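Print this item | E-mail this item to a colleague

Notes from the patterned room
June 9, 2019

I have been meaning to write something for the newsletter for ages, and Phong Nghiêm finally cornered me by the kettle and said my turn had come up twice already. So I'm going to tell you about driving two arms at once, which is what I've been doing with most of my working life lately (and, my partner would add, a fair bit of my sleep, going by the way my hands move).

A quick recap for those of you over in the Jelmont building who only see our numbers. On the Derero project we show the arms how to do small, fiddly, two-handed jobs by doing the jobs ourselves through the controls. I sit at the desk with a handle in each hand, the arms go where my hands go, and everything gets recorded: the joints, the grippers, the pictures from the wrist cameras and the fixed ones. Each go is one demonstration. When I joined the team we had 71 that anyone would admit to. We are now on 1,153, of which 488 are mine, and I would quite happily delete a good chunk of my early ones if Phong would let me near the folder.

People always ask whether it's like a computer game. A bit! But in a game the thing you're reaching for tends to be roughly the size of your fist, and you don't have to think about which way your wrist is bending when you get there. With small parts it's much more like threading a needle in oven gloves, with somebody else's needle. 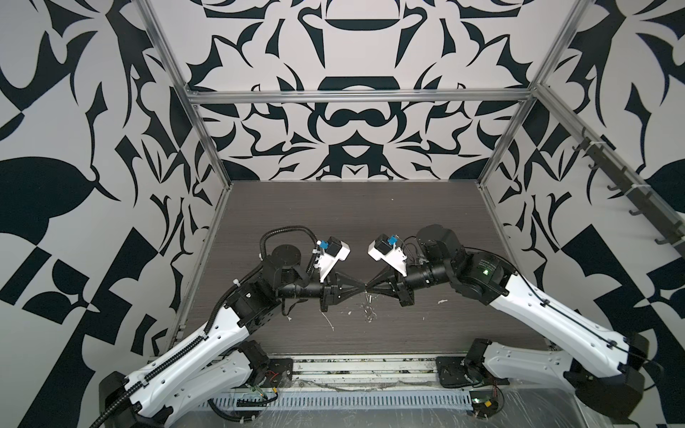
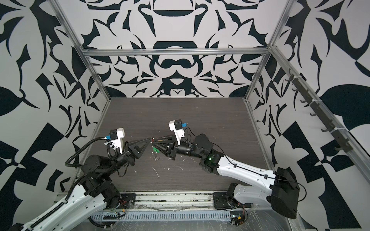 What I've found hardest to learn is the meeting in the middle. One arm on its own is fine, you get the knack in an afternoon. The trouble starts when the left hand has to come to the right hand, because you have no feeling in your fingertips at all and your eyes are doing the whole job. Those long triangular fingers taper nicely towards the ends, so you can work in a tight space, but when the tips are nearly touching I can't always tell from one view whether they're level. From straight on they look perfect and then the wrist view says I'm a few millimetres too high. My habit now is to bring the left arm in first, park it, take a breath, and only then bring the right one across. Phong does it the other way round and is wrong.

The parking matters more than I thought it would. In my first few weeks I moved both hands all the time, a sort of constant nervous hovering, and when we trained on those recordings the arms hovered too. There's something quite humbling about watching a machine copy your dithering. It did a little double dip before every grasp which I'd have sworn I never do, and then we played back my demonstrations and there it was, dip dip, every time.

So we changed how we practise. Three things we now ask of anyone who takes a turn at the handles. Start from the rest position, however sure you are that you're close enough. Commit to a grasp, and if you miss it, back off properly and come in again, so the recording has a clean second try in it. And stop after an hour, full stop. I was the worst offender on that last one. My late-afternoon recordings are visibly grumpier than my morning ones, with great big swoops where there should be small moves.

We do keep the misses, by the way. There was quite a long argument about this. I was all for throwing them out, but a model that has only ever seen tidy work has no idea what to do when a part slides off sideways. We mark them in the log and decide later how many to use. If anybody from the Kawaguchi group has a view on the right mix, please come and find me, I'd love to hear it and I'll bring biscuits.

On the kit side, the handles from Liltance have been much better since we slackened the springs. Before that my right forearm ached by lunchtime. I'd still like a longer lead on the left one, as I've asked for in the last two planning meetings (hello, planning meeting).

The next batch is another 300 demonstrations, all two-handed, and we want them finished before the August break. I'm especially keen on having more left-handed people. Nearly all of us lead with the right, and you can see it in how the arms share the work out. You don't need any experience, and the first half hour is all practice and doesn't get kept. Put your name on the sheet by the door or send me a note.

Reader comments (4)

Marged: I had a go last month and did the double dip without being told about it. Is it catching?

Phong Nghiêm: Right arm first. I have said this before.

T.W., Jelmont: Left-handed and willing. Can I do mornings only? After lunch I'm no good to anyone.

Oksana: Could we have a follow-up on how you mark the misses in the log? We're about to start something similar and our notes column is already a mess.

Print this item | E-mail this item to a colleague

Recent items
Moving house: what's going where in the Jelmont building
Derero project: naming your recordings so others can find them
A beginner's week at the handles
Kawaguchi group reading list, updated
Lost and found, again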